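Subject: Re: [prender-users] Grasp planner picks points on the object that collide with the bowl

Hello all,

Earlier on this list it was written:

> We updated Prender in May and since then the planner prefers grasps
> very low on the object when the object leans on a container. In free
> space everything is fine. Is it the sampler or is it the collision
> margin? We did not change our scoring weights.
>
> Also, does somebody have a scene where this can be reproduced without
> the real arm?

I think it is both, but the margin is the bigger part. I spent some evenings with this in the Galtusine simulator and I can now reproduce it. My answer is a little long, sorry.

## Test scene

I use one arm on a pedestal next to a wooden table. The target is the brown ridged object with the wide, fan-like end, and it lies diagonally across the far rim of a white bowl. The other things on the table are clutter for the segmentation: a book, a toy vehicle with big black wheels, and a flat dark gray item behind the gripper.

The target has serrated edges, so the normals estimated from the point cloud jump a lot between neighboring points. With the bowl wall so close, many candidates die in the collision check, and the few that survive are not the ones I would choose by hand.
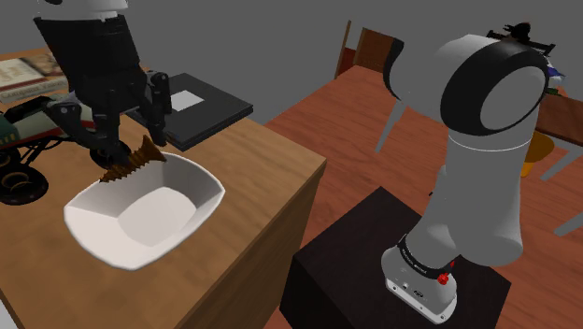

## What I measured

I ran 1,799 grasp candidates on this scene with the default settings. Only 381 passed the collision check. When I set `rim_margin` back to the value from before the May update, 551 passed with the same random seed. The additional ones are mostly in the upper half of the object, where we want them.

The reason is in the mesh inflation. The new version inflates the container before it subtracts the contact region of the target, and the old version did it after. For an object which touches the rim, this removes good grasps together with the bad ones.

## What I propose

1. In `planner.yaml`, set `inflate_order: after_contact`. The option still exists, but it is missing from the documentation.
2. Smooth the normals with a larger radius before sampling. My value is 2 times the default. More than this and the narrow end of the object gets wrong normals.
3. If you use the Fomevell perception node, please check that it publishes the container and the target as separate meshes. If they are merged, step 1 has no effect.

I did not test with the Yatsenko gripper driver, only with the simulated one. The finger geometry is different there, so the numbers will be different too.

I can send the scene file and the seed to the list if there is interest. The file needs Galtusine from November 2023 or newer, older builds cannot load the contact settings.

Best regards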